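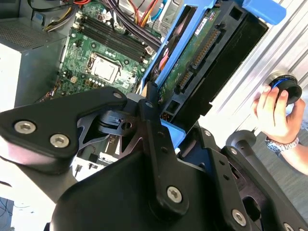
Close-up at an open desktop tower

2020-06-27

So I've been sitting on a cushion every morning since February, and a few of you have asked how the meditation thing is going. Short answer: pretty well! Longer answer: I skipped most of one week, fell asleep more times than I'd like to admit, and I still get pins and needles in my left foot. But my insight timer (okay, it's the kitchen one shaped like a pear) has now gone off on 100 separate mornings, and I feel like that deserves a post.

I started because of Gladys Mussa, who used to run the lunchtime sitting group in Postdale. I went once, hated it, and then for some reason couldn't stop thinking about it. She had us count breaths from one to ten and go back to one whenever we lost track. I don't think I got past four the whole time.
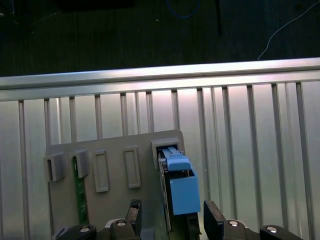

What I do now

I sit on a folded blanket on top of a firm cushion, knees lower than hips, facing the wall. Twenty minutes if I slept well, 12 or so if I didn't. I still count, but only on the out breath, and I let the counting go once things settle down a bit. Some mornings they don't settle and I count right up to the bell.

I did try a chair for a while when my knee was acting up, and I liked it more than I expected to. Feet flat, back away from the backrest, hands wherever they land. Mwajuma Makori has sat in a chair for years and she's steadier than I'll ever be, so I've dropped the idea that the floor is the "real" way. 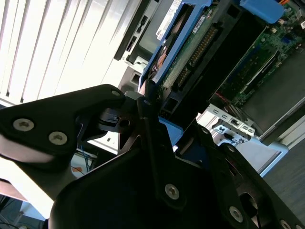
The racing mind stuff

My big worry was that I was bad at it. Groceries, emails, a song from a furniture commercial, an argument I had in high school - it all comes up. I asked Gladys whether she still gets that and she laughed for quite a long time. You notice, you go back to the breath, you notice again. I must have gone back more than 1,000 times by now and I'm a little less grumpy about it each time.

The one change I've really felt is in the evenings. I don't snap as fast, and I can hear Obadia tell a long story without finishing it for him (he may disagree).
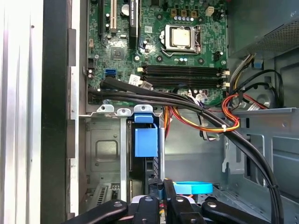
Next up: walking

Esther Mwaipopo lent me a thin little book on walking meditation, 158 pages with a broken spine, and I'm 3 chapters in. You pick a short stretch, walk it slowly, turn, and walk back. I've been using the hallway, which creaks, so I may have to move it outside before I wake up the whole house. If you've got a favorite way of doing it, leave me a comment! I'd especially like to know what you do with your hands.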